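Wurnside airfield completes first round of tests on Gavow engine sensor kit

A test crew working out of Wurnside airfield has finished the first round of flights on a sensor kit meant to give owners of older piston aircraft earlier warning of engine trouble. The kit, called Gavow, was developed by Hetix and is being fitted to a single-engine trainer operated by Dwivedi Air Services.

The first round took up most of December. Low cloud kept the aircraft on the ground for longer than planned, and one morning was lost to a flat nosewheel tire. All the same, the crew flew eight sorties, the last of them landing shortly before 4 p.m. with the light going.

"We wanted clean data at low power and at cruise, and we have that now," said Salamatu Addo, who leads flight test for Hetix. "The high-altitude work can wait for better weather."
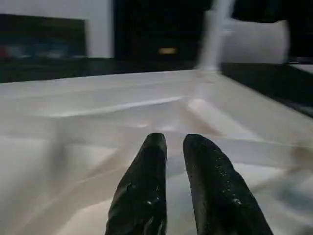 What was tested

Gavow reads exhaust gas temperature, oil pressure and vibration, and stores the readings on a unit behind the instrument panel. A small amber light tells the pilot when a reading has moved outside its normal range. The pilot can then check the standard gauges, which stay in place and are not connected to the new system.

Each sortie followed the same card. The aircraft climbed to 4,000 feet, held level at three power settings, then came down to 2,000 feet for a series of gentle turns and a simulated approach. An observer in the right seat noted the time of every power change by hand so the notes could be matched to the recording later.

Addo said the vibration readings were the hardest part to get right. During ground runs the first mounting bracket picked up movement from the engine cowling, and the team went through two redesigns before it was cleared to fly.

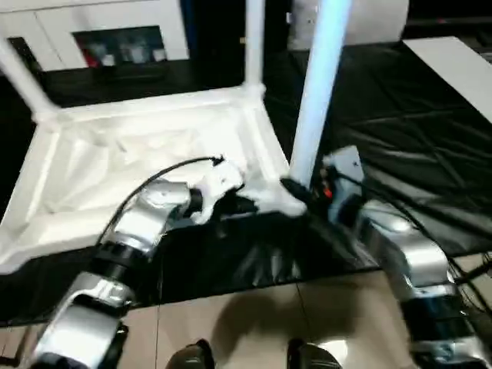
The third version is shorter and bolts directly to the engine mount. It adds a little weight -- less than the tool roll that normally rides in the baggage bay -- and can be reached without taking off the lower cowling. Mechanics at Dwivedi had asked for that after seeing the early drawings.

Concerns over false warnings

The amber light came on during two of the flights. One case was traced to a loose connector. The other is still being looked at, and the oil pressure gauge stayed in its normal range throughout.

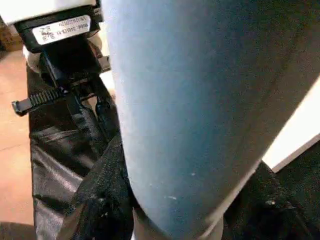
Blue-gray gripper finger, seen close up.

Bhupendra Ahuja, chief pilot at Dwivedi, flew most of the sorties. He said a warning light that comes on too often is worse than none, and he has asked for a longer delay before it is triggered. Hetix plans to try two settings in the next round and compare them.

"It's a good aircraft to test on, and we know its habits," Ahuja said. "If the light tells me something I don't expect, I want to be able to trust it."

Next steps

The trainer has gone back to normal flying lessons with the kit removed and the wiring capped. A second round is planned for spring and will include hot-engine restarts and a longer cross-country leg. 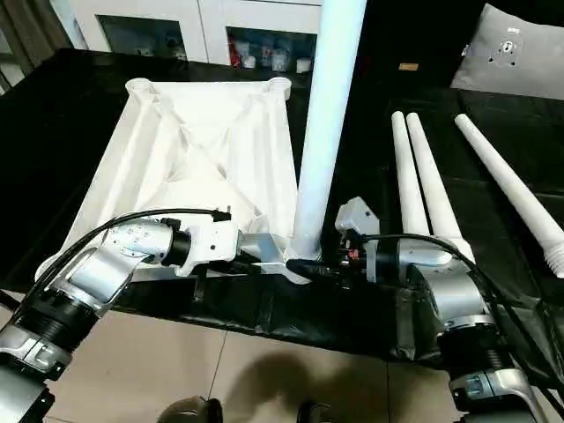 Two robot arms at a black work table.

Hetix has not set a price or a date for sale. Certification paperwork will start after the second round, and Addo said owners who want to follow the work can ask at the Wurnside flight office for a copy of the test summary.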